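About us - Zinora

Zinora is a small testing workshop for grippers and the cameras that go with them. We are two persons, and we work for companies and university groups who must choose a tool and don't have the time, or the table, to try them all.

How we began

Kam-wah Yuen started the workshop after many years of repairing packing machines. He had a shelf full of grippers which customers had bought from a catalogue and then stopped using. Most of them were good tools. They were bought for the wrong objects. He began to lend them out with a page of notes, and after one winter the notes were asked for more often than the grippers. Our first paid comparison was finished in December of that year, for the parcel company Nosten, who are still our customer.

What we do

You send us a list of the things you need to pick up, or better, the things themselves. We try each gripper on the same objects, in the same order, with the same person holding it. After this we change the person, since a hand-held tool feels different in a different hand. A normal comparison has 60 picks for each gripper. Until now we have 2781 picks in our records, and we keep also the ones that failed.

We prefer household objects to test blocks. A block has flat sides and forgives a lot. A bath puff changes its shape when the fingers close, and a flat packet on the bottom of a cardboard box leaves little room for the pads to come under it.

Packing into a box is the task we are asked for most. We do it with two grippers together, one for each hand, and we put the box at the near edge of the table so that the walls become part of the test - a wide finger which works well on the open table can be too wide inside.

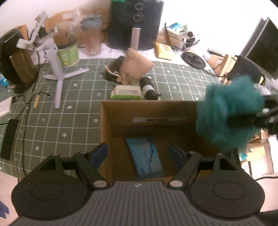 What you receive

Our report is short. It has a table with the results, the video of every pick, and one page where we say which tool we would buy ourselves and why. If two tools are equal for your objects, we write this too. For cameras we compare the view at the moment of closing, when the fingers often hide the object.

Who we work with

Kivow makes the finger pads we use when a customer has no wish of their own. The controllers come from Wu. We pay for both in the normal way, and no maker sees a report before the customer does.

Visiting us

You are welcome to come and hold the tools yourself. Please write to us first - the workshop is small and a test cannot be stopped in the middle. Our next open day is Sun 29 July.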